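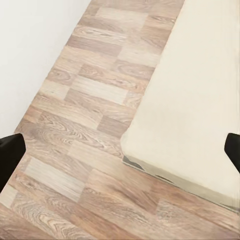

Fig. 3. Simulator view between the two gripper fingers, wood-effect floor, wall on the left and the cream block on the right.

Gripper comparison, part 2 (sim only)
Yae Ebihara, Genji Matsuda
2023-07-31

Goal: pick between the Brivado fingers and the Morikawa fingers before we book time on the real arm. Same arm model, same controller, same wrist camera for both. Only the fingers change.

Setup. Bedroom map from the Marnuldale set. 200 runs per gripper, time limit 600 steps. Start poses drawn from a list of 8, same list for both. Toshiko Hayashi wrote the reset script in April, we only changed the seeds.

What we got. Morikawa closes faster but overshoots on thin objects. Brivado slower, steadier. Success rates were to close to call, so we looked at the failures instead. Most were bad approach angles near the block corner – planner problem, same for both.

Camera. Fingers show at both sides of the view when open. Fine for us, the middle stays clear. Tried tilting the camera down, lost the far floor, put it back.

Problems: 8 runs crashed on load and were rerun. Contact friction is a guess, we never mesured it.

Next – real arm, Brivado first. Need Yasuo Tsuchiya to sign off on the mount.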